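Boltilby ground passed for county semi-final

The county competitions panel has confirmed that the senior hurling semi-final between Boltilby and Koto Rovers will go ahead at the McPhee Ground, after a second pitch inspection on 2026-07-06.

The first inspection found standing water in the lower goalmouth and surface compaction along the stand side. The drain serving that end has been cleared and the top layer spiked and sanded. The referee's assessor recorded an even bounce in all areas of the pitch and listed no further work.
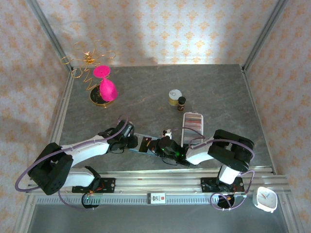

Capacity has been set at 900, down from the 1000 allowed for the league final in March. The reduction applies to the terrace behind the town goal, where 7 metres of crush barrier remain out of use pending a load test. Tickets are sold in advance only, with no cash taken at the turnstiles.

Throw-in is at 7.30 pm. Extra time will be played if the sides are level, in two periods of ten minutes. If they are still level the match goes to a replay at Ivano Park – there is no provision for a free-taking contest at this stage.
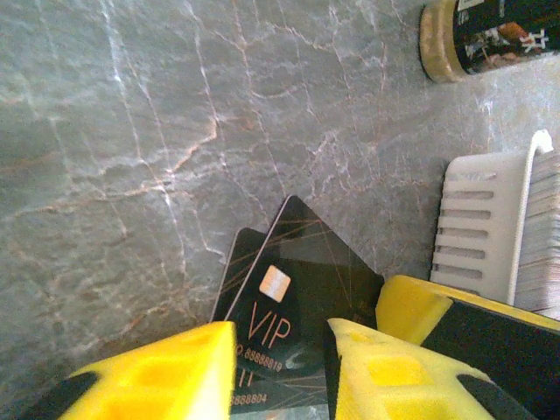 Brayan Llanos, fixtures secretary, said the panel had also settled the disciplinary matter left over from the quarter-final. The midfielder dismissed in that match received a second yellow card and not a straight red, so no suspension carries forward. Black cards are a separate matter. The two lying on the grey marble, glossy and with fine gold lines on at least the front one, have no standing under the rules of play, and the county does not use a black card in hurling at any grade.

Team lists must be lodged four days before the match. Some 4 changes are expected in the Koto panel.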